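Dec 2, 2023

I gave up the car in June, and six months in I still don't miss it much. The bus to Mismont runs every 20 minutes on weekdays and costs less than parking did. Groceries took some planning. I shop twice a week now and buy less each time.

Laundry has been the hard part. The laundromat is 332 steps from my door — I counted — and it feels longer in the rain.
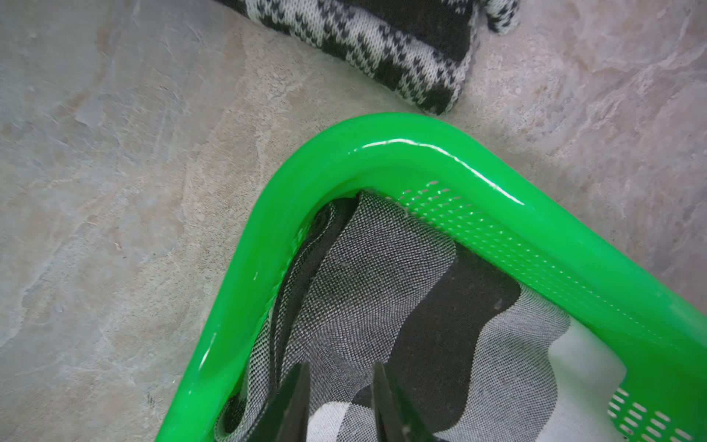
The green basket.

Kirsty Doolan asked if I would buy another car next year. Probably not. I have saved more than 1000 dollars on insurance and gas, and my knees are better for the walking.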